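Bendwood Community Workshop
Progress report to the Ruvmont Fund, second half of the grant
Prepared by Aitana Valcárcel, with money sections checked by Kristine Ambrosio

Hi all,

I promised Kristine I'd keep this one shorter than January's, so let me get straight to the room, which is what most of you ask about when I run into you! The back workroom is in use and has been for most of the grant period. The roof leak over the sink is fixed (finally), the new lights are in, and I no longer have to send people out to the hallway to see what color they're painting with.

The workroom

If you visited before the work started, you'll remember the old layout: one huge bench in the middle, everything piled on it, and a narrow path around the outside that you had to walk sideways. We pulled that bench out, cut it down, and gave the usable half to the Venkataraman building across the yard, where they've put it under a window for potting plants. What we have now is a long worktable with a second table beside it, white on top, and that one has become the place where equipment lives. It's crowded. I know it's crowded, and I've put shelving in the request at the end of this report.

The floor came out better than I'd hoped. We were going to lay new vinyl over the whole thing, but the old boards underneath were in decent shape, so we sanded and sealed them and moved the leftover money to lighting. Kristine has the paperwork for that change and you signed off on it, so I won't go through it again.

Covering and marking the table

This was a small item in the budget (paper and tape, basically) and I have more to say about it than anything else, so bear with me. We tried bare wood first and it got scratched in a week. Then we tried an oilcloth, which I loved the look of and everybody else hated, as it slid around whenever you leaned on it. Kraft paper is what stuck. It goes on in one long run, gets held at the front corners with a little metal clamp on each side, and when it's had enough we pull it off and put down more. It does wrinkle some, and the edges are never perfectly straight, and I've decided to stop caring about that.

On top of the paper we run dark blue tape in a grid, five columns across. Laying the tape is a two-person job and takes most of a morning if you want the lines to meet nicely. The squares give us a way to talk about where things go: you can say "far row, middle" and the other person puts the wooden box down where you meant it. Before, we'd have a whole conversation with a lot of pointing. 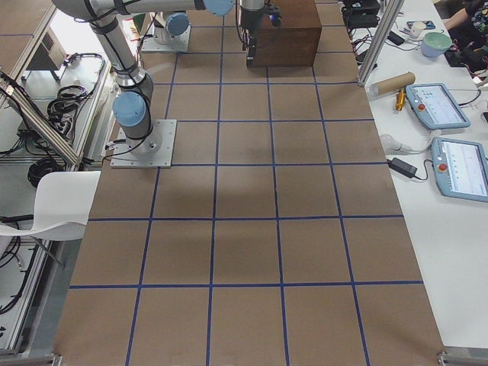 Supplies and spending

We've spent $2101 of the materials line so far, and $1042 of that was the lighting, including the electrician's visit. Paper and tape together came to a lot less than I'd budgeted, mostly thanks to Hosura, who sold us 6 rolls of kraft at their trade price and threw in delivery. I'd like to keep buying from them if that's all right with you. We still have 2 rolls on the rack, so I don't expect to order more before the summer.

The one place we went over was tape. The first kind we bought was cheap and let go at the ends by the afternoon, so we had to buy again. Lesson learned, and I've written the good kind on the inside of the cupboard door so the next person doesn't repeat my mistake.

What's not done yet

The storage wall hasn't been started. I'd planned to have it up by now, but the measurements I took in the fall were from before the floor work and the carpenter (very politely) asked me to take them again. That's done, he has the new numbers, and he's given me a slot in May. Until then the extra boxes are stacked in my office, where I can keep an eye on them and also trip over them.

The window blinds are ordered and late. The room gets a strong glare in the late afternoon, and I've been taping up spare kraft paper over the glass in the meantime, so if you come by after 3 and it looks like we're hiding from somebody, we're only waiting on the blinds.

Requests

I have two things to ask. First, could we move what's left of the tools line over to shelving? We haven't needed the tools we thought we would, and getting things off that white table would help us every single day. Second, I'd love an extra month on the final report so that I can include the storage wall once it's really up. Kristine can send the revised budget sheet as soon as you say yes to either one.

Come see the room whenever you like! Mornings are best, and the side door is the one that opens.

Aitana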